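4 Feb 2023
Clonari, reel 3, splice repair and rescan

Print came back from Clustthorpe in the same can it went out in, tail out. Wound through by hand on the bench before anything else. Core is fine. Faint vinegar smell, no worse than reel 2. Test strip sat in the can overnight and shows slight color change, still in the range where we scan first and worry about storage later.

Reel is nominally 800 feet, 16 mm, composite optical. Footage up to the reel change cue matches the Jollia sheet. After the cue it does not, and their sheet has a correction in pencil that I can't read. Have asked for a clean copy.
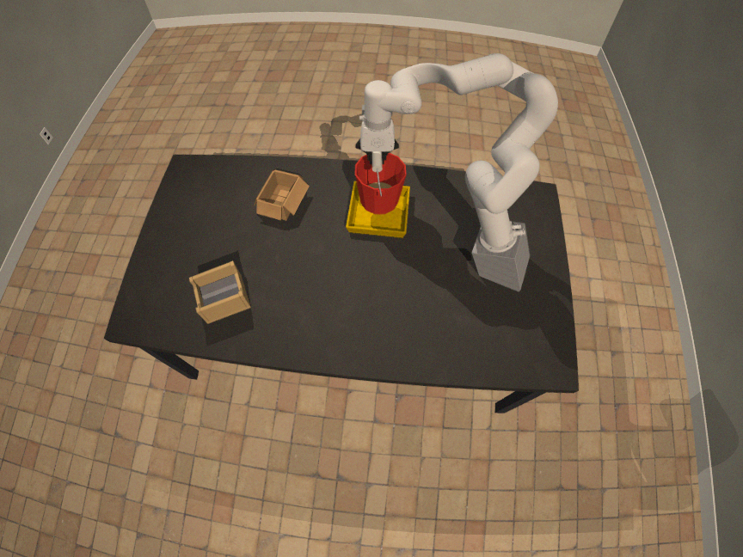
White arm holding the red bucket above the yellow tray (render).

Splices
Old cement splices in the harbor sequence are dry. Two let go under light tension on the rewind, both at the cut into the night interior. Scraped and remade with cement. The remaining ones in that section flexed but held, so I put clear tape over both sides and marked the edge with white pencil for whoever handles it next. Don't run this section at more than half speed until it has been remade properly.

One splice is out of frame by a perforation. It was made that way, because the duplicate negative Kelechi has on file shows the same jump. Leaving it alone on the print. It gets corrected in the scan and noted in the report as an original fault.

Perforation damage is worst at the head. Torn corners on the picture side, no missing perfs. Patched the worst run with perforated tape. Checked register against the pins on the hand viewer and it sits flat. 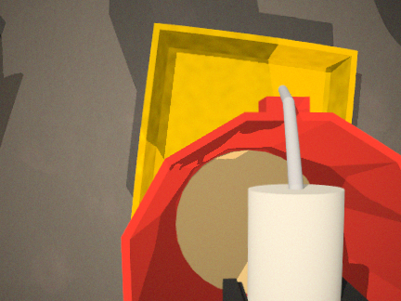

Shrinkage gauge reads higher at the tail than at the head, enough that I dropped to the narrow sprocket set for the whole reel instead of changing over midway. Changing over last time cost us an afternoon and left a visible shift in vertical position that stabilization never fully removed.

Scan settings
Wet gate on. Fluid changed this morning. Base scratches fill well, emulsion scratches do not, as expected. The long green one through the ferry dialogue goes into the dye layers and will have to be painted or left.

Exposure set from the densest night shot, then backed off until the sky in the day exteriors stopped clipping. The blue layer has faded more than the other two, so the blue channel is carrying more noise than I would like. Ran a double exposure pass on a 30 frame test and the shadows cleaned up, but scan time doubles with it. Propose double pass for the night interior only.

First pass stopped at frame 1785. Tension fault, no damage. Cause was a bit of old tape adhesive on the take-up roller. Cleaned with solvent, restarted from the previous shot change with overlap so the files can be joined without guessing.

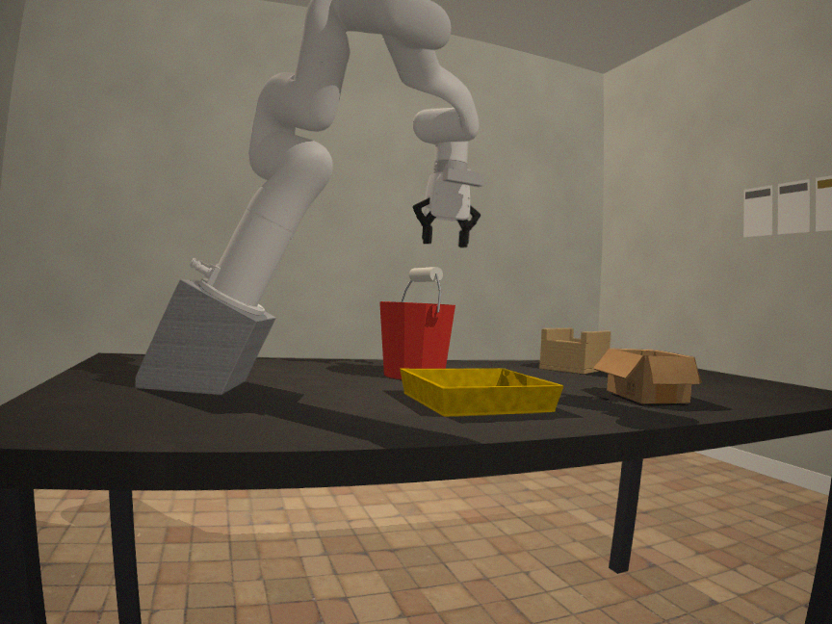 Sound
Optical track is variable area, bilateral. Scanned as image along with picture and also read on the old head for comparison. The image-derived track has less hiss above the dialogue and handles the dirt better. The old head is still better across the splices, where the software reads the join as a loud pop.

Sync checked at the door slam near the head and at the ship's horn. Slam is good. Horn is two frames late. I suspect the print is late there and not the scan - the lip sync before it is already soft. Dehghan mixed the May version from the magnetic master, so that should settle it once we have the file.
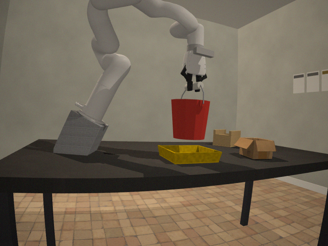 To do
Kelechi Nwachukwu to compare the harbor sequence against the duplicate negative, shot by shot, first 600 feet only.
Get the clean Jollia sheet before the conform is touched.
Double pass on the night interior, pending a yes on machine time.
Replace the take-up roller. Cleaning it has worked twice and the surface is pitted.
New vented can for reel 3, old can kept for its labels.
Reel 4 out of cold storage on Monday, leave it sealed for a day before opening.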